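Drovum – Part-time Stationery and Print Counter Assistant, Hepburn Street store

Drovum is hiring a part-time assistant for the print and stationery counter at our Hepburn Street store. The job is 12 hours a week to start, spread over three afternoons, with extra shifts in August when the back-to-school orders come in. You don't need print shop experience. You do need to be comfortable talking to customers and careful with small jobs.

The counter handles copying, binding, laminating, passport photo prints and special orders of paper and card. We also sell notebooks, pens, ink, envelopes and art supplies from the shelves behind it. Most of our customers are students from the Sukgate side of town, people who run small businesses, and regulars who have been buying the same pad for years and want to know where we moved it.

What you will do

Take in copy and binding orders, write up the ticket and tell the customer when it will be ready.
Run the two copiers and the comb binder. We train you on all three.
Cut paper and card to size on the bench guillotine (you must be 18 or older for this).
Unpack deliveries from Arnon, our paper supplier, and check them against the slip.
Refill shelves and keep the pen testers in working order.
Ring up sales and close out the register on your last shift of the week.
Answer the phone. A lot of the calls are about prices for large-format prints, and there is a sheet next to the phone with those.

What we are looking for

Clear handwriting. Our tickets are still on paper, and the person finishing the job is often not the person who took it in.
Basic arithmetic without a calculator, enough to quote a short run of copies.
Able to lift a carton of paper from the floor to the bench. We have a cart for anything farther than that.
Available from 1:30 p.m. to 5:30 p.m. on your working days.
Some knowledge of paper weights and sizes is helpful – so is a second language – but we will consider people who have neither.

We do not ask for a degree or a portfolio. Every year a few applicants send us design work. We are happy to look at it, but this is a counter job and there is very little design in it.

Pay and hours

Pay is hourly and starts at the store's standard counter rate, which we will give you in writing before the interview. There is a raise after the first three months. You are paid every two weeks by direct deposit. Staff get a discount on everything in the store except special orders, and copying for your own use is free up to 800 black-and-white pages a year.

Shifts are posted a month ahead. Swaps are fine if both people write the change on the schedule. The store is closed for the last week of December and that week is paid.

Training

The first two weeks are paid training alongside one of the current counter staff. You will start on copying and laminating, then move to binding and the register. Guillotine training comes last and is signed off separately.

How to apply

Bring or mail a one-page letter to the Hepburn Street store, marked "Counter, ref. 2611." Tell us which afternoons you can work, when you could start and where you have worked before, if anywhere. A resume is welcome but the letter is what we read first. Handwritten letters are fine.

If you bring it in person, hand it to whoever is at the counter. Please don't ask to be interviewed on the spot, as we do those in the upstairs office by appointment.

Applications close at the end of July. We had 42 letters the last time we advertised this job, so replies may take up to three weeks. Everyone who applies gets an answer. Interviews last half an hour and include a short practice order at the counter.

The store entrance is level with the sidewalk. The upstairs office is not, so tell us in your letter if you would like to be interviewed on the ground floor.

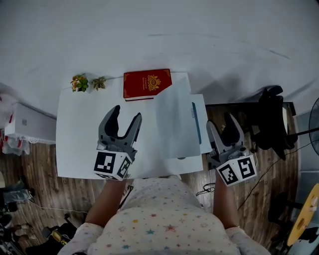
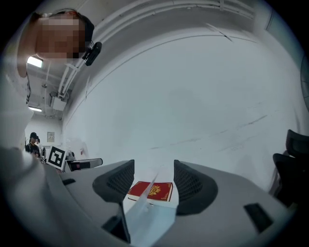

Page last changed: July, 4:15 p.m.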